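Soft Objects Belong in the Gripper Trial

By Ylva Fagerlund, Teltari

Most gripper comparisons published in our field still rely on blocks, cans and bottles. These are convenient objects. They are cheap to replace, they hold their shape, and they allow one laboratory to repeat the work of another. It is my view that they also hide the differences a purchaser most needs to know.

In February our group completed a comparison of 2 hand-held grippers, one with smooth finger pads and one with textured pads. The trial covered 222 grasps and 20 objects. On the rigid objects the two sets of pads could hardly be told apart. Had we stopped there, as the original plan from Jendstead allowed, our report would have recommended the less expensive pair and closed the matter. 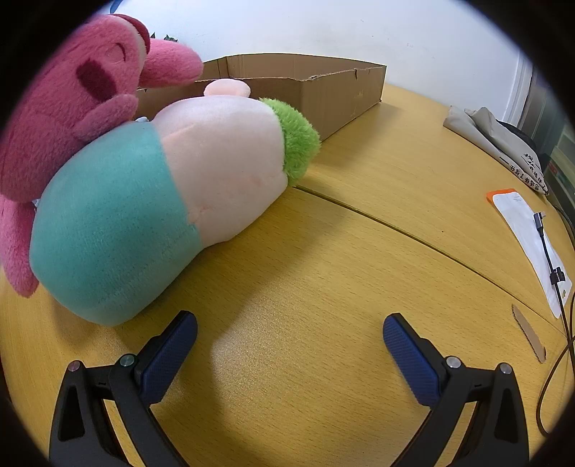 Plush toys changed the result. A stuffed body gives way when the fingers close, and the fabric slides over the filling before the filling itself begins to move. The smooth pads often closed on a fold of cloth and lost it during the lift. The textured pads held more often, although they had trouble with long fur. Six of the objects were soft, and those six account for nearly all of the difference in our final table.

My colleague Stijn Verschueren has objected that soft objects cannot be placed the same way twice, and that a test which cannot be repeated is a weak test. The objection deserves a serious answer. Exact placement is indeed out of reach. The remedy is to run more attempts, to record the starting position of each one, and to report the spread of results together with the average. Other fields that work with variable material have done so for decades.

Cameras raise a related concern. A wide view from the wrist shows both fingertips and much of the table, but it bends straight edges and makes distance hard to judge near the rim. Monique Maillard has proposed that every comparison state the lens used and keep it fixed throughout. I support her proposal, and I would extend it to lighting.

Teltari will include soft objects in all gripper trials from now on, and will decline to publish a ranking based on rigid objects alone. We invite the teams at Besson and Plusira to adopt the same rule before the next round of joint testing.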